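Stamulstead Weather Service Completes Coastal Gauge Upgrade Ahead of Storm Season

STAMULSTEAD, May – The Stamulstead Weather Service has completed the replacement of its coastal rain and water level network. All 26 stations between the harbor mouth and the upper Lindemann River are now reporting to the forecast office at one-minute intervals. The previous network reported every 15 minutes.

The new stations use the Peltix tipping-bucket rain gauge, paired with a radar water level sensor mounted on a bridge, pier or steel mast. Rainfall is recorded in steps of one hundredth of an inch. Water level is measured from above, and no part of the sensor sits in the water during normal operation.

Replacement began in October at the harbor stations and moved inland over the winter. Crews laid 2,565 feet of new conduit, most of it along the lower river, where the old cable ran on the surface and was exposed to debris in high water. Each station has a battery and a solar panel sized to keep it running for 100 hours without sun or line power.
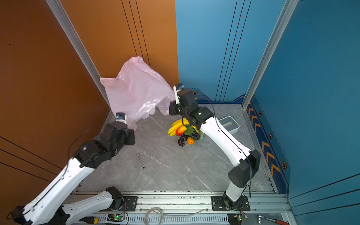
Data from each station travels by cellular modem, with a satellite link as backup. If a station misses three reports in a row over the cellular network, it switches to satellite and sends a shortened message containing rainfall, water level and battery voltage. Full records are kept in the station logger and sent when the cellular link returns.

The Service ran the old and new gauges side by side at four sites from January through April. Totals agreed closely in light and moderate rain. In the heaviest bursts the older gauges read low, a known limit of their bucket design, and the historical record for those sites will carry a note to that effect. No past values will be changed.

Changes to Flood Alerts

One-minute data will feed the river model used for flood alerts on the Lindemann and its two main branches. The model will be run every 10 minutes during a flood watch and once an hour at other times. Alert levels remain the same at every station except Troronitz Bridge, where the sensor was moved upstream to clear a pier that disturbed the flow. Levels at that site are now given against the new reference mark, and the posted staff gauge has been reset to match.

Coastal flood alerts will continue to be based on predicted tide plus surge. The harbor stations will be used to check the surge forecast as a storm approaches – they do not set off an alert on their own.

Residents who receive alerts by text message or phone do not need to sign up again. The Service currently sends alerts to 700 registered addresses in the low-lying blocks east of the harbor, and registration is open to any address in the forecast area.

Public Access to Data

Current readings from all stations are posted on the Service website and refreshed every five minutes. One-minute records can be downloaded as plain text files, one file per station per day. Times are given in local standard time throughout the year, with no shift for daylight saving. Readings are provisional until reviewed, and reviewed data is normally released in the month after collection.

Users with software that reads the old data feed should switch to the new format before the end of August, when the old feed will be shut off. A description of the new file layout and a list of station codes are available on the data page.

About the Stamulstead Weather Service

The Stamulstead Weather Service provides forecasts, flood alerts and climate records for Stamulstead and the Lindemann River basin. The forecast office is staffed 24 hours a day during storm season, from June through November.

Media inquiries: Public Information Desk, Stamulstead Weather Service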